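PRESS RELEASE
08/11/2025

Jurnia launches kitchen sorting guide and storage bins for fresh vegetables

Household storage firm Jurnia has brought out a short printed guide to sorting and storing fresh vegetables at home, together with two new storage bins named Malau and Laxdal. The guide is free with either bin and can also be picked up on its own at the Jarton shop.

The guide starts with the job most people put off, which is tipping everything out on a table and deciding what goes where. Garlic and tomatoes come first in the opening chapter, as they are the two items customers ask about most. The advice is to give each its own place and to keep the garlic out of closed containers. 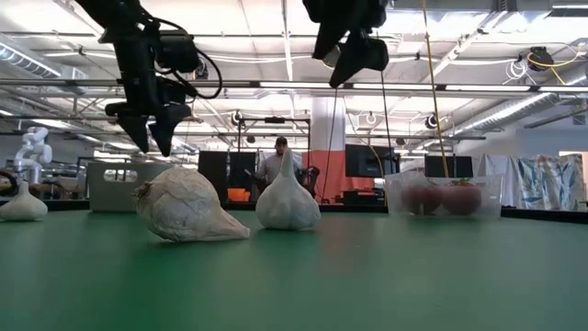 White bulbs on a green tabletop, with red round produce in a clear container.

Malau is a see-through bin for tomatoes and other round produce that bruises when stacked. Laxdal is a solid-sided bin for smaller items that tend to roll about in a drawer or get lost at the back of a shelf. Both can be washed by hand in warm soapy water and both fit a standard kitchen shelf.

"We wanted something you could read while the kettle boils," said Leif Þrastardóttir, who wrote the guide for Jurnia. "Most people have the room already. They have onions in with the potatoes and garlic in the fridge door, and they wonder why it sprouts. Clear the table, put like with like, and then see what space is left."

The chapter on squash is longer than first planned. Whole squash keep well in a cool, dry place and do not need a bin at all, so the guide suggests leaving them on an open shelf with a little space between them.

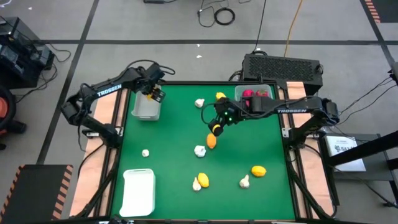 Once cut, a squash should be wrapped, put in the fridge and eaten within a few days. Garlic is simpler - leave the papery skin on, keep the bulbs whole until they are needed, and store them somewhere dry where air can move round them.

The first print run is 3000 copies. The guide has 69 pages, with a blank page at the end of each chapter for notes. A second edition covering salad leaves and soft herbs is planned for April.

Shops wishing to stock the guide or the bins can ask for a trade order form through the Jurnia sales office. Review copies are available to food and homes writers on request.

ENDS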